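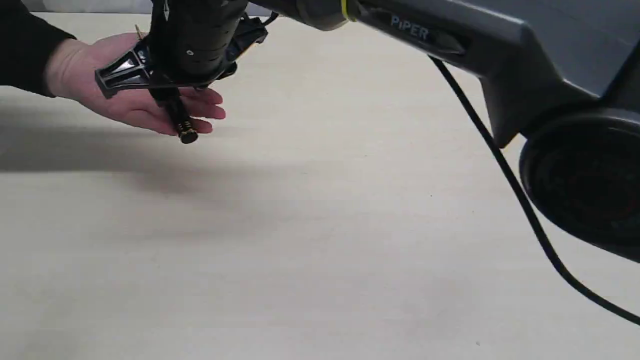

Section 13. Setting up quarterly segment reports

This section covers the first-time set-up of segment reports in Prokdale for a group that keeps its books in more than one currency. It assumes that the chart of accounts has been loaded and that at least one quarter has been posted in full. If the group has a single company and a single currency, go to the next section.

You need the Group Controller role to carry out steps 1 to 5. The remaining steps can be done with the Reporting role.

Create the segments

1. Open Group > Structure > Segments. The list is blank on a new installation.

2. Select New and enter a segment code and a segment name. The code can hold up to 13 characters. Spaces are removed when you save.

3. Assign each company to a segment. A company can belong to one segment only. To split a company between two segments, set up divisions under Group > Structure > Divisions and assign the divisions instead.

4. Select Check. Prokdale lists every company or division that has postings and no segment. Assign these before you go on, or they will be reported under Unallocated.

Note: Head office costs are normally left in Unallocated on purpose. Tick Accept next to the head office company so that it stops appearing in the check.

Set the currencies and rates

5. Go to Group > Currency and choose the reporting currency. Save.

Caution: The reporting currency is locked once the first quarter is closed. Changing it later means reopening every closed quarter, starting with the latest one.

6. Enter two rates for each foreign currency: the average rate for the quarter, used for the income statement, and the closing rate, used for the balance sheet. Type the rate as units of foreign currency per one unit of reporting currency. A rate entered the wrong way round is accepted without a warning.

7. If you use the Toom rate feed, select Import Rates in place of step 6. The feed fills in both rates for up to 35 currencies. Rates typed by hand are kept unless Overwrite Manual Rates is ticked.

8. Compare the imported rates with those used in the prior quarter. The Change column shows the movement as a percentage.

Define operating earnings

Prokdale works out earnings before interest and taxes from account groups. The standard definition starts with net revenue and subtracts cost of sales, selling and general costs, and research and development.

9. Open Reports > Measures > EBIT and select Copy. The standard measure cannot be edited.

10. Add or remove account groups as your accounting policy requires. Interest and tax groups are grayed out and cannot be added.

11. To report an adjusted figure, select Add Adjustment Line for each item you exclude, such as restructuring costs, gains on the sale of a plant, or recall costs treated as unusual. Each line needs a label and a source account. The label is printed in the reconciliation table, so use the wording that will appear in the published report.

12. Save the measure and set its status to Active.

Note: An adjustment line applies to all segments unless a segment code is entered next to it.

Add unit shipments

Unit shipments are held outside the ledger and must be loaded from a file.

13. Prepare a comma-separated file with the columns segment, quarter, and units. Enter whole units, with no commas inside the number. Vehicles built by a joint venture go on a separate row with the letter J after the segment code.

14. Select Import > Volumes and choose the file. Rows that fail are written to a rejects file in the same folder.

15. Error 771 means that a segment code in the file does not match a code in the segment list. Correct the code and load the whole file again. Rows that were accepted the first time are replaced – they are not doubled.

Run a trial report

16. Go to Reports > Segment Results, choose the quarter, and set Mode to Trial. A trial report can be run as often as needed and has no effect on the books.

17. Check that total segment revenue less intersegment sales equals revenue in the consolidated income statement. A difference of 2 or less in the last digit is rounding. Anything larger usually comes from intersegment sales posted on one side only.

18. Check the year-over-year column. It compares against the prior-year quarter at the rates used then. For a comparison at constant rates, tick Restate Prior Year.

19. When the figures agree, change Mode to Final and select Close Quarter.

Caution: Close Quarter locks postings in all companies in the group, including those on the Westivcombe payroll link. Let any payroll transfer finish first – a transfer that is stopped by the lock has to be sent again from the payroll side.

Section last revised 06/07/2025. For the Mudoneck edition, steps 13 to 15 are replaced by the Volumes screen.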